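Speaker notes - "Shelf Life Is a Rate Problem"
Drollen packaging and storage meeting, April 20, 2023
Slot: first after the break. Slides are numbered in the deck, notes follow the same order.

Slide 1. Title
Leave it up while people sit down. Say which session this is. Mention that questions go at the end, except for units, which can be asked at any time.

Slide 2. What the date on a package means
A best-by date is a quality limit set by the producer. For most packaged drinks it marks the point where flavor, color or clarity falls below a level the producer has chosen. It does not mark a safety limit in a sealed, properly processed product. Keep the two ideas apart for the rest of the talk. People in this audience work on storage and transport, and many of them have been handed a date without the curve behind it.

Slide 3. The curve
Plot of quality score against storage time. Three storage temperatures, one line each. Point out that the lines start at the same place and separate early. The date is where a line crosses the cutoff. Change the cutoff and the date moves, with no change to the product at all.
If someone asks about the cutoff: it came from the Fostance tasting panel and was fixed before the trial began.

Slide 4. Temperature
Reaction rates rise with temperature. The usual shortcut is Q10, the factor by which a rate changes for a rise of 10 degrees Celsius. A Q10 of 2 means the rate doubles. Many browning and oxidation reactions have a higher value than that, so do not let the room leave with 2 as a constant.
Work the short example on the slide. Product held at 20 degrees, then moved to 30. With a Q10 of 2, each week at 30 uses up two weeks of life at 20. Pause here. The next slide depends on it.

Slide 5. The Utby warehouse log
Loggers were placed at floor level and on the top rack. The trial started in October and ran for 6 months. The top rack was warmer for the whole period, and the gap was widest in the afternoon. The building average, the figure on the monthly report, hides this completely.
Main point: average temperature underestimates loss when temperature swings. The rate curve bends upward, so the warm hours cost more than the cool hours save.
Do not go into mean kinetic temperature unless asked. Backup slide A has the formula.

Slide 6. Oxygen
Two sources. Oxygen sealed in at filling (dissolved plus headspace), and oxygen that comes in later through the wall and the closure. The first is used up early. The second continues for as long as the package sits. Plastic lets in more than glass or metal, and a small package has more wall per unit of volume than a large one. A result from a large format cannot be copied to a small one.
Torque on the closure matters too. The Voicu line samples closures every 600 packages, and low readings are held for a second check.

Slide 7. Light
Keep this short. Light starts some reactions directly and speeds others. Clear packages on open shelving get the most exposure. Secondary cartons solve most of it during transport, none of it after unpacking.

Slide 8. What to ask for
When a supplier gives you a date, ask for 3 things: the storage temperature assumed, the quality cutoff used, and the package format tested. If any is missing, treat the date as an estimate.
Ask for raw logger files - a summary table is no use for this.

Slide 9. Open questions
Leave on screen during discussion. Allow 5 minutes. Backup slides A and B follow.
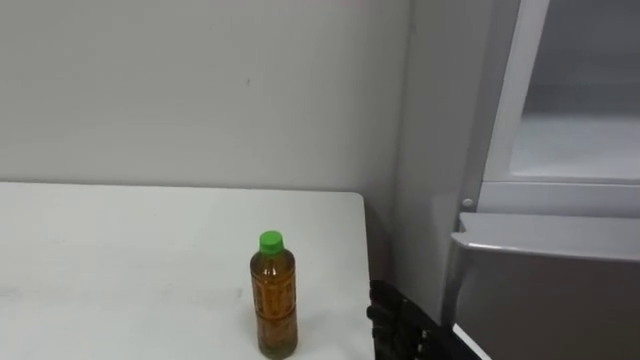
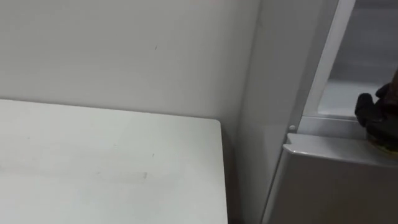

Slide 9, first picture: bottled drink with a green screw cap, standing on a white table.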